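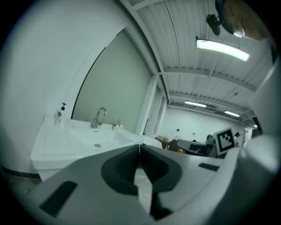

Mirjam Stevens wrote in to ask how many times a person really has to wipe the same sink before the model gets it, and whether she could do all of hers at one go on a quiet morning and be finished.

You can, Mirjam, but I wouldn't! I did my first big batch that way and ended up with 86 takes that were practically the same take. Same light, same sponge spot, same lazy left-to-right swipe. The policy trained on them was lovely until I moved the soap, and then it went for the place where the soap used to be (very politely, over and over).

So these are the things I do now when I'm collecting bathroom chores with the hand-held gripper. Some of it is plain housekeeping.

Put the basin back to a starting state before every take, and make it a different starting state. I keep a strip of masking tape on the bathroom door with a few written on it: soap left, soap right, cup in the basin, cloth over the edge. I go down the strip and start over at the top. If I try to be random in my head I put the soap in the same two places all day long.

Slow down, but don't creep. My early takes were so careful that the arm learned to dither. Move the way you'd move if you were carrying a full mug.

Wipe the lens first. Toothpaste spatter is tiny and you won't notice it until you're going through the footage at ten at night. A dry glasses cloth does it. Don't use the cloth you're cleaning with, which I have done.

Chrome is a pain. Faucets throw back every light in the room, so I record some takes with the overheads on and some with only daylight. I wouldn't cover the faucet or dull it with anything, as the robot is going to meet a shiny one sooner or later.

Keep the fumbles where you recover. If the bottle tips and you set it right again, save that one, they're gold. If you drop it on the floor and say a word, toss it.

Name your files the minute you stop. I use chore, room, start state and a number, and my Zimunar folder got to 259 before I had to go hunting for anything. Before that I had a folder called "sink new new."

For wet jobs, do the pouring and rinsing last. Have an old towel on the counter edge during breaks and take it away before you record again, or it'll turn up in half your takes and the model will think towels are part of sinks.

As for the number, Mirjam, I got decent wiping out of 500 takes spread over two weeks and three bathrooms, and the third bathroom helped more than the last hundred takes in the first one. Twenty minutes, then stop and have a coffee. My wrist gets sloppy after that and it shows in the grasps.

Next up is folding hand towels, which is going badly. If you've found a way to pinch just one layer of terry cloth, please write and tell me!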